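# Toy block

A **toy block**, also called a building block or simply a brick, is a small solid shape made for stacking, sorting and knocking down again. The plain wooden cube is the oldest and most familiar sort, though sets very often bring in arches, cylinders, wedges and long flat planks as well. Few playthings have changed so little over the generations, and a grandparent handed a box of cubes will generally know just what to do with them.

## Materials and making

Beech, maple and lime are the woods most often chosen, being close in the grain and slow to splinter. The timber is dried, sawn into square lengths, cut across and then tumbled or sanded until the corners are kind to small hands. Some makers leave the wood bare, while others finish it with a little oil or beeswax, or paint it in bright colours (a matter on which parents can hold surprisingly firm views!).

The workshop town of Holovko was long known for its plain cubes, sold by weight in cotton sacks. The later Jurus sets came in boxes of 100 pieces, and the smaller Rilora set, with 71, was meant for families with less room on the shelf.

## Storage and sorting

Blocks have always needed somewhere to live between games. Sacks, drawers, baskets and lidded chests have all had their day, and open boxes remain popular in nurseries, as a child can see what is inside and reach in without help.
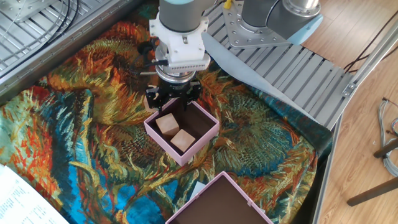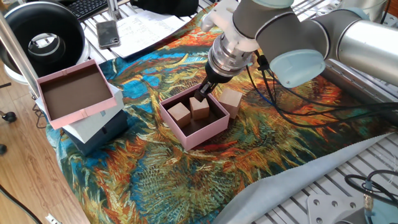

Putting away is often treated as part of the play. Younger children tend to drop blocks in as they come, while older ones may sort them by shape, or pack them in neat layers and feel rather proud of the result. Polex, a maker of school sets, went so far as to print a packing plan inside each lid, and many a classroom afternoon ended with everyone gathered round it.

## Play and learning

Children commonly begin by carrying blocks about and banging them together, and come to stacking a little later. A tower of 3 cubes is a fine achievement for a toddler. Bridges, walls and enclosures follow, and then the long, sprawling towns that take over the carpet and have to be stepped over on the way to the kitchen. Along the way there is plenty of practice in balance, in comparing sizes and in sharing with whoever else wants the long plank.

## See also

- Construction set
- Dolls' house
- Stacking rings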